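Monday, 9 p.m.

What a day for the tomatoes! I went out before coffee, still in my slippers, and the big vine by the fence had finally given in — 16 ripe ones, all at once, after a whole July of me glaring at green marbles. August always does this to me and I never learn.
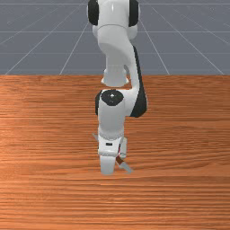 Image credit: Karim Haddadin

I ate the first one over the sink with salt (no plate, juice to the elbow) and then got the big pot down for sauce. Garlic, too much basil, the heel of the Parmesan. The whole house smelled so good that I kept walking out to the porch just so I could come back in.

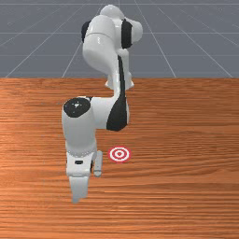
Thodoris Theodorakopoulos called around lunch and told me I should never peel them, that the skins are where the flavor is, and that his mother would have left the pot on until dark. So I left it on until dark! He was right, too. It went a deep brick red and so thick the spoon nearly stood up.
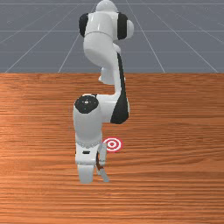 I got 3 jars out of it, plus a bowl for supper. Tomorrow I want to save seeds from the ugliest one, the one with the split shoulder, and find somewhere to put the peppers. Need more lids.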